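# The Navy One

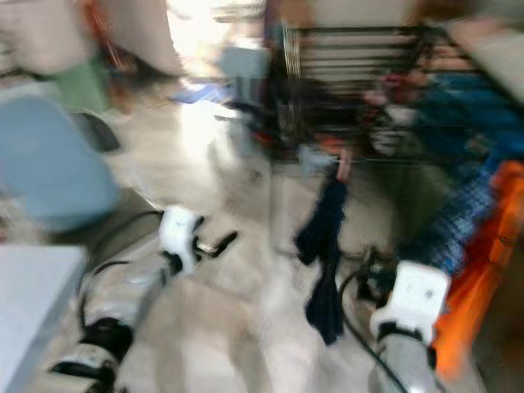 **Svitlana Pavliuk**, fiction contributor
October 2025

So my sister bet me the laundry. Her laundry, I mean, all of it, through the winter, if the arms at Lillow could hang one pair of pants before lunch.

I'd been on the floor there since August and I figured I was safe. We'd gone through 696 tries at that point (Stindico, the people paying, wanted 2,000) and what we had to show for it was a very clean floor, because everything ended up on it and wiped it.

"It's cloth," Jenovik kept saying. "Cloth doesn't have a shape. You're asking it to grab a puddle." He loved that puddle!

But that morning the dark navy thing went up in the air and just hung there, long and limp, with the rack right behind it and the blue plaid spilling down next to it, and I swear I stopped chewing. My phone buzzed. My sister. *Well???*

"Don't breathe," said Jenovik.

I thought about my mother, who could do a whole line of shirts while yelling at three of us and the dog. She never looked at her hands. I was looking so hard at those grippers my eyes watered.

Then old Sayegh came in from the loading dock with his coffee, took one look and said, "Is that my good sweater?"

Hard to say, the way it drooped. I typed back that a mystery cloth didn't count as pants, and she typed back that she was bringing over the first 2 bags tonight.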